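Dorero gripper kit with wrist light – worth it for tabletop work?
Forum: End Effectors and Tooling
Page 1 of 1

fenwick_tolerance
Looking at the Dorero two-finger kit for a kitchen-objects bench. Payload is fine on paper. My questions are about finger width in clutter and whether the wrist cable gets in the way. The Fastodbridge store lists it at 3107 with the controller box and 712 less without. Does anyone run it without their controller?

ohmslaw_ish
We run it without. You need a 24 V supply with enough headroom for the close stroke and your own serial driver. The register map in the PDF is out of date. The force limit register moved, and the old address now writes to the homing offset. Ask support for the current map before you power anything.

Grip force is repeatable. Finger width is the weak point.

k_pallet
Disagree on width. We have 66 mm between neighboring objects on our sort table and it fits every time. If your planner can't handle that, fix the planner.

ohmslaw_ish
66 mm is generous. Try it with a bottle next to a cup next to an appliance.

fenwick_tolerance
That is closer to my case. Small items, mixed shapes, some lying down.

torque_and_tea
Had the Dorero for one budget cycle, then moved to the Demwood. Reasons, in order of how much time they cost me:

1. Cable strain relief. The boot on ours cracked at the wrist exit.
2. Homing on every power-up, no way to skip it.
3. Support replies took long enough that I had usually fixed the thing already.

The Demwood is slower to close and the software is worse. I would still make the same choice.

k_pallet
Was that the first boot or the revised one? The revised part is softer and has a longer collar. We have 47 shifts on ours and no cracks.

torque_and_tea
First one. I was offered the revised boot at my own cost and declined.

marrow_bench
We have one over a toy kitchen setup: plate, ketchup bottle, cup, colander, toaster oven, all on a white top. Some notes from that.

The cable needs a long service loop. Ours leaves the top of the wrist, arcs out to the side and runs back down past the work. With a shorter loop it pulled on the connector at the end of the rotation range. With the long one it sweeps over low objects, so I add it to the collision model as a fat capsule. This is crude, but the planner stops choosing paths that drag it over the plate.

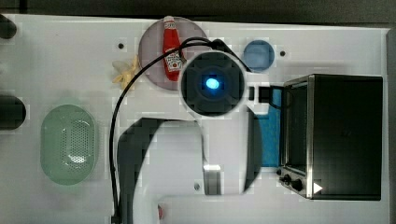 The other thing I would budget time for is the approach angle. Straight down, the gripper body hides a good part of the table from an overhead camera. We now plan the grasp from a clear view, freeze it, and only then descend. Updating the pose during descent gave worse results for us, mostly on the bottle.

ohmslaw_ish
Same finding here on freezing the pose. Does the wrist light bother your exposure?

marrow_bench
A little. Fixed exposure, fixed white balance, and mask the light. Auto exposure on a white table was a mess before the light was even a factor.

k_pallet
Or put a camera on the wrist and skip the overhead.

marrow_bench
Then you lose the view of everything else on the table. We tried the Khurana wrist mount. Good part, wrong job for us.

fenwick_tolerance
Thanks. I will order without the controller and ask for the revised boot in writing. Will post close times when I have them.

torque_and_tea
Ask for the register map in the same email.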